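Blog > Kitchen & Pantry > Snack Drawer Rehab

Okay, so the snack drawer finally beat me. I opened it in September looking for crackers and a whole avalanche of half-flattened packets slid out onto my feet (again!). My neighbor Cormac Moynihan swears by keeping everything in open boxes, one box per kind of snack, and I rolled my eyes at him for months before giving in.

So I'm boxing it all now, and I'm kind of loving it. Bags go in by the crimped end, flat packets go underneath or behind, and anything with tiny print gets checked for a date first. I found one at the back of the drawer that was older than my couch. Into the trash it went!

I did look at the fancy Wevby drawer dividers, but they wanted 109 dollars for the set and I already had cardboard. Plain cardboard boxes are great for this. You can write on the sides, you can squash them when you're sick of them, and white insides make it easy to spot the last lonely packet. Orange rims are a bonus, I like a little color.

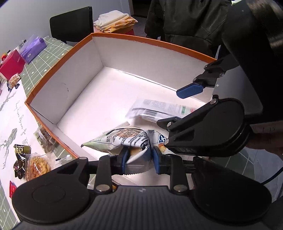 What's next: the spice shelf

I've been putting this one off since spring. There are three open jars of cumin in there and I'm keeping one. Wish me luck, and tell me where you stash your bay leaves!

Filed under: Pantry, Small Tidy-Ups, Cardboard Forever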